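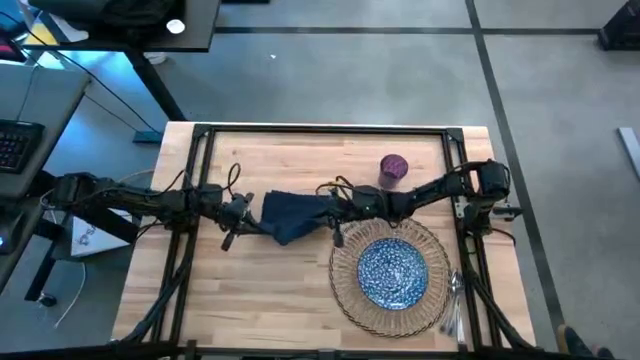
Jastoso – registos de trabalhos de casa do 1.º ciclo

Versão atual: publicada a 30 de dezembro (terça-feira)
Língua dos dados: português europeu
Formato: CSV, UTF-8, separador ponto e vírgula
Manutenção: projeto Jastoso

Resumo

O conjunto Jastoso contém 1912 registos de trabalhos de casa marcados por professores do 1.º ciclo do ensino básico. Cada registo corresponde a uma tarefa pedida a uma turma inteira. Não há dados ao nível do aluno. A recolha abrangeu 54 turmas e foi feita com o formulário Skustden, preenchido pelo professor titular no próprio dia em que a tarefa foi marcada.

Os dados servem para descrever o que se pede às crianças para fazer em casa: disciplina, tipo de tarefa, duração prevista, material necessário. Não medem a aprendizagem nem o tempo que as famílias gastaram.

Conteúdo do repositório

dados/tarefas.csv – tabela principal, uma linha por tarefa
dados/turmas.csv – uma linha por turma, com ano de escolaridade e dimensão por escalão
dados/enunciados.csv – texto do enunciado, quando o professor o forneceu
docs/lunde.txt – manual de codificação Lunde
scripts/validar.py – verificação de tipos, chaves e valores em falta
scripts/exportar_zalau.py – conversão para o formato Zalau

Campos de tarefas.csv

id_tarefa: identificador único, texto
id_turma: chave para turmas.csv
semana: número de ordem da semana letiva, inteiro
disciplina: portugues, matematica, estudo_meio, expressoes, outra
tipo: código Lunde, ver abaixo
duracao_prevista: minutos, estimativa do professor, inteiro
prazo: dias entre a marcação e a entrega, inteiro
material: manual, ficha, caderno, livre
ajuda_adulto: sim, nao, opcional
obs: texto livre, até 600 caracteres

O campo duracao_prevista está vazio quando o professor não indicou valor. Não foi feita imputação. O valor zero é válido e corresponde a tarefas sem trabalho escrito, por exemplo trazer um objeto de casa.

Codificação

O manual Lunde define seis tipos: treino (repetição de um procedimento já dado), leitura, escrita, pesquisa, preparação (para uma aula seguinte) e outro. A codificação foi feita a partir do enunciado e do campo obs. Quando uma tarefa cabia em dois tipos, ficou registado o que ocupava a maior parte da duração prevista. Sem duração, prevalece o primeiro tipo mencionado no enunciado.

Uma amostra de 200 tarefas foi codificada duas vezes, por pessoas diferentes. Os dois resultados estão na coluna tipo_b, preenchida apenas para essas linhas. As divergências concentram-se no par treino/escrita: cópias e ditados preparados em casa foram tratados como treino numa das codificações e como escrita na outra. A regra atual do manual manda usar treino. As linhas antigas foram corrigidas na coluna tipo, mas tipo_b mantém o valor original.

Anonimização

Os nomes de escolas, professores e localidades foram retirados. As turmas com poucos alunos aparecem no escalão mais baixo, sem valor exato. Os enunciados foram lidos um a um antes da publicação; nomes próprios de crianças foram substituídos por [NOME]. Os excertos de manuais escolares foram cortados e assinalados com [EXCERTO].

Limitações conhecidas

A participação foi voluntária. É provável que estejam sobrerrepresentados os professores que já registavam os trabalhos de casa por hábito.

As semanas de interrupção letiva não têm linhas. A numeração do campo semana é contínua e não salta esses períodos, pelo que não deve ser convertida diretamente em datas. Em abril, algumas turmas retomaram as aulas em dias diferentes e a primeira semana do período tem menos registos.

A ausência de tarefa não foi registada de forma consistente. Uma semana sem linhas para determinada turma pode significar que não houve trabalhos de casa ou que o formulário não foi preenchido. Não calcular frequências semanais por turma sem ter isto em conta.

O 1.º ano usa muito o valor livre no campo material. Parte dessas tarefas são fichas feitas pelo próprio professor e deveriam ter o valor ficha. Correção prevista, sem prazo.

Utilização

Executar primeiro scripts/validar.py na raiz do repositório. O script termina com erro se encontrar chaves órfãs entre tarefas.csv e turmas.csv. A exportação para Zalau ignora o campo obs e trunca os enunciados no primeiro parágrafo – para análise de texto, usar sempre enunciados.csv.

Usos desaconselhados: comparação entre professores, avaliação de escolas, tentativa de reidentificação de turmas.

Alterações nesta versão

Corrigidos prazos negativos em tarefas marcadas à sexta-feira.
Acrescentada a coluna ajuda_adulto.
Removidas linhas duplicadas por envio repetido do formulário Skustden.

Erros nos dados devem ser comunicados na página de pedidos do repositório, com indicação do id_tarefa.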